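Ticket: Reported sim-to-real gain on rod insertion does not reproduce
Project: Tukier
Component: evaluation / simulated cell
Status: Open (reopened twice)
Priority: Normal, raised to High, back to Normal
Reporter: Mitra Hashemi
Assignee: Laurier Charbonneau
Watchers: Shahla Abbasi, Ona Liepiņa, Mojtaba Dehghan

Description

The December writeup says that training with randomized camera placement and randomized lens distortion lifts insertion success on the real cell from "poor" to "reliable." I would like that sentence to be true. I have tried to get the same result from the tagged release and I can't.

What I ran: the tagged Tukier release, default config, the released checkpoint, the evaluation script as shipped. 282 episodes in sim. Then the same checkpoint on the real cell, with the part set that the writeup names.

What I expected: sim and real close to each other, which is the whole claim.

What I got: sim looks great. Real does not look great. The policy gets over the fixture every time, slows down nicely, and then commits to a spot that is off toward the post side. Same direction nearly every time. If this were noise I would expect it to miss in both directions.

I'm not filing this as "the method is bad." I'm filing it as "I don't know what the number in the writeup measures."

Comment — Laurier Charbonneau

Thanks for the report. Can you confirm you ran the hand-eye calibration on the real cell before the test? A stale calibration gives you exactly this, a steady miss in one direction. We had it here in the spring.

Comment — Mitra Hashemi

Yes. Calibrated at 9:40, ran at 10:15. Calibrated again after lunch and the offset came out the same, so I don't think it drifted in between. Log attached to the run folder.

I also moved the board by hand to a known spot and had the arm touch off on it. It touched where it should. The arm knows where it is. The policy doesn't know where the part is, or it knows and goes somewhere else.

Comment — Laurier Charbonneau

OK, calibration looks clean. Next guess is gripper offset. The sim gripper model and the real one have different finger lengths in the older config. Check that tool_offset is reading from the Plolix file and not from the default.

Comment — Mitra Hashemi

It reads from the Plolix file. I changed it on purpose to something silly to make sure the value was live, and the arm stopped way too high, so it is live. Put it back. Same miss.

Comment — Shahla Abbasi

Jumping in because I wrote part of the evaluation script. There is a flag called eval_seed_mode and it has two settings. "fixed" reuses the training seeds for camera pose. "fresh" draws new ones. The shipped config says "fixed."

So the sim number in the writeup is on camera poses the policy has already seen. I don't think anybody meant to do this. It was set that way for debugging so that runs could be compared side by side, and then it stayed.

Mitra, can you rerun sim with "fresh"?

Comment — Mitra Hashemi

Rerun done, same 282 episodes, fresh seeds. It drops. Not to zero, but the curve no longer looks like the one in the writeup. Also, the failures now look like the real ones: over the fixture, slows down, commits toward the posts.

I count this as progress. It's the first time sim has failed in the same way as the hardware.

Comment — Laurier Charbonneau

Closing as resolved: evaluation used training seeds, flag will default to "fresh" in the next release. Writeup gets a note.

Status changed: Open to Resolved

Comment — Mitra Hashemi

Status changed: Resolved to Reopened

I don't agree this is resolved. The flag explains why the sim number was too good. It doesn't explain why the miss has a direction. A policy that just hasn't generalized should be wrong all over the place. Ours is wrong to one side. Something in training is teaching it that.

Also, a note on the writeup isn't the same as taking the sentence out. The sentence says "reliable."

Comment — Laurier Charbonneau

Fair on the direction. On the sentence, I would like to wait until we know what we're replacing it with.

Comment — Ona Liepiņa

I've been reading this from the Vasteo side, where we tried the same recipe on a different arm, and we dropped it after a month because we saw something similar. We never wrote it up. Sorry about that, it would have saved you some time.

Our suspicion back then was that the randomization isn't as wide as people think. The distortion parameter gets sampled from a range, but the range was picked by hand, and one end of it is clipped when the renderer thinks the edges will fold over. So you ask for a spread and you get half a spread plus a pile-up at the clip value.

Can you dump the sampled distortion values instead of the requested ones? The requested ones will look fine. They always do.

Comment — Shahla Abbasi

Dumped both. Ona is right about the pile-up. The requested values are flat across the range. The ones the renderer really used are flat up to a point and then there is a big spike at the clip.

I don't want to oversell this. A spike in one parameter isn't proof of a sideways miss. But it does mean the sentence "we randomize lens distortion uniformly," which is in the methods section, is wrong as written.

Comment — Mojtaba Dehghan

Devil's advocate. We've got a lopsided distortion sample and a lopsided miss and everybody is now ready to say one causes the other. I could tell the same story with the lighting, or the wall color, or the table texture. Has anyone trained with the clip removed and seen the miss go away? Until then this is two odd things in one ticket.

Comment — Mitra Hashemi

Agreed, and the retrain is queued. While it's waiting I went through the rendered views from the training set by eye, which I should have done on day one. 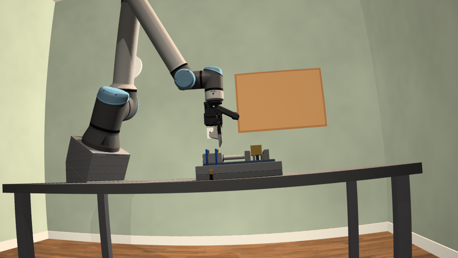 Distortion is the parameter I care about in these renders, and I looked for straight things that ought to stay straight. The fixture fares quite well: the silver rod still runs parallel to the front edge of the blue plate. The room doesn't. The tabletop bows upward toward the right, its front edge is an arch with the low point near the left, and the baseboard bends along with it. So a policy looking at this gets a strong warp from the table and very little from the part it has to work on. I can think of one way that goes wrong, where the network leans on the table edge to judge position and the table edge lies to it. I can also think of Mojtaba's answer, so I'll say it for him: that is a guess made from a picture. It should be tested by masking the table.

Comment — Mojtaba Dehghan

That is what I would have said. Masking the table is cheap. Please do that first, before the retrain eats the queue.

Comment — Laurier Charbonneau

Masking config is up on the branch. Two variants: table masked only, table plus room masked. Fixture and gripper stay untouched in both. No retraining, same checkpoint, fresh seeds.

Comment — Mitra Hashemi

Results, sim only so far.

Table masked: the policy gets worse overall, as you would expect when you paint over something it was trained on. The direction of the miss is weaker but still there.

Table plus room masked: worse again. The direction is gone, or so small that I wouldn't argue for it.

I ran 10 repeats of each so that we aren't reading tea leaves from one batch. The repeats agree with each other on the direction. They don't agree very well on the success rate, and I would ask that nobody quote a success rate from this comment.

Comment — Shahla Abbasi

So the background is carrying some of the position estimate. I find that believable. I also find it annoying, given that the point of the method was to make the policy ignore the camera and look at the part.

Comment — Mojtaba Dehghan

Masking hurts the policy in general, and a policy that is failing more will also fail in more directions. That alone could wash out the sideways pattern. I'm less against the idea than I was, but the masked runs can't settle it. The retrain can.

Comment — Ona Liepiņa

Suggest three arms for the retrain if you can afford them: clip removed, clip kept, and no distortion at all. The last one is the one people skip. If no distortion does as well as the other two on the real cell, then the headline method isn't doing anything and the gain came from moving the camera around.

Comment — Laurier Charbonneau

We can afford it. 5 seeds each, on the Talukder nodes, starts tonight at 8:30. Real-cell test on all of them with the same part set Mitra used, and Mojtaba picks the pass criteria before anyone sees a result.

I've also pulled the word "reliable" from the writeup, and the methods section now says the distortion range is clipped. The figure with the old sim curve is marked as training-seed evaluation until we have a new one.

Comment — Mojtaba Dehghan

Pass criteria committed to the branch. A run passes if the rod seats and the force limit isn't hit. Misses are logged with signed offset along the plate, so the direction gets reported even when the success rate looks nice.

Comment — Mitra Hashemi

Read them, fine with me. One request: log the drawn distortion value per episode next to the offset, and take it from the renderer and not from the config.

Status changed: Reopened to Waiting on results
Linked: "Renderer clips distortion silently, should warn" (new, assigned to Shahla Abbasi)
Linked: "eval_seed_mode default" (merged)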